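4.3 Teaching the tool pick

Fit the pegboard behind the bench and hang the tools before you teach any points. Moving a hook later means teaching that point again.
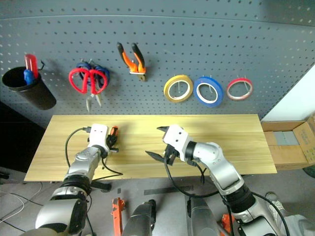
Set the arm speed to 10 per cent for the first run. Keep the emergency stop within reach.

1. Close the gripper on the pliers by the handles, jaws down. Set the grip force to 70.
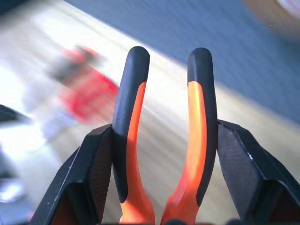
2. Save the point, then open the fingers fully and lift clear of the bench.

3. Bring in the second arm and repeat — one arm moving at a time.

Caution: keep loose cables away from the fingers.

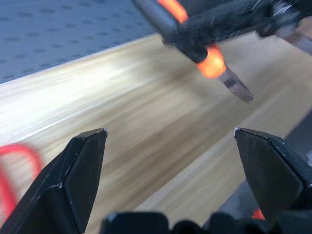
Fig. 7. Gripper open over the bench, second arm behind.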